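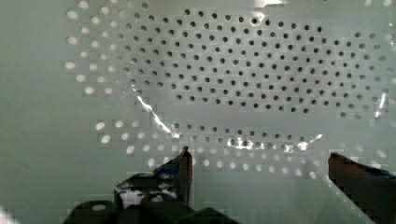
The hole truth

Perforated storage is sold as the cure for a messy house. Our writer gave it a winter and kept the receipts.

By Elli Mäkelä

Somewhere in the last few years, holes became a selling point. Walk through any homewares shop and you'll find them punched into baskets, bins, shelf liners, desk tidies and the doors of cabinets that used to be perfectly happy with doors. The colour is usually mint, or a grey that has been told it is sage.

The claim is airflow. Hodetetti, whose wall panels I have had in my laundry since April, says its perforations let "a room breathe." I asked the company how many holes the full-size panel has and was told 2273, which is a wonderfully exact answer to a question I had asked mostly as a joke. I then asked how much air went through them and got a link to the catalogue.

I should say that I like the look. A field of small round holes in offset rows is a pleasant thing to have in front of you while you pair socks. The dots go dark where there's something behind them and bright where there's light, so the whole surface changes when you shift a towel. My grandmother had a pie safe with a punched tin front and I could have looked at it all day. But hers was keeping the flies off a pie.

Mine was meant to organize a laundry, and on that score the results are mixed. The hooks are sold separately, in packs of eight, and they fit the Hodetetti holes and nothing else. I tried the ones from Stinavum, which are cheaper and better made, and they fell out whenever the dryer ran. The small bins are fine for clothes pegs. The large bin pulled its bottom edge away from the panel the first time I put a full bottle of detergent in it.

Then there is the dust. Lint settles on the rim of each hole, and a damp cloth pushes it through to the back, where you can't get at it without taking the panel down. A soft paintbrush does better. I spent most of an October morning with one, and I have a fairly clear idea now of why cupboards were invented.

The baskets are a different matter, and here I'll give some ground. Damp swimmers and tea towels do come out of a perforated hamper smelling better than they do from a solid one. I ran the Geum hamper beside an old plastic tub for a month, same bathroom, same teenagers, and the Geum won easily. It also let sand out all over the floor.

Zatum makes the version I'd buy again, a low tray with holes only in the base. It cost less than a decent lunch and it lives under the sink, where it holds scrub brushes and drips into a second tray. There is nothing to hang from it and no system to join.

That last part matters more than the brochures let on. By the time I had added hooks, bins, brackets and the little caps that hide the screws, the wall had cost me around $500, and the laundry held about as much as it did when there was one shelf and a nail. The nail is still there. The ironing board hangs on it.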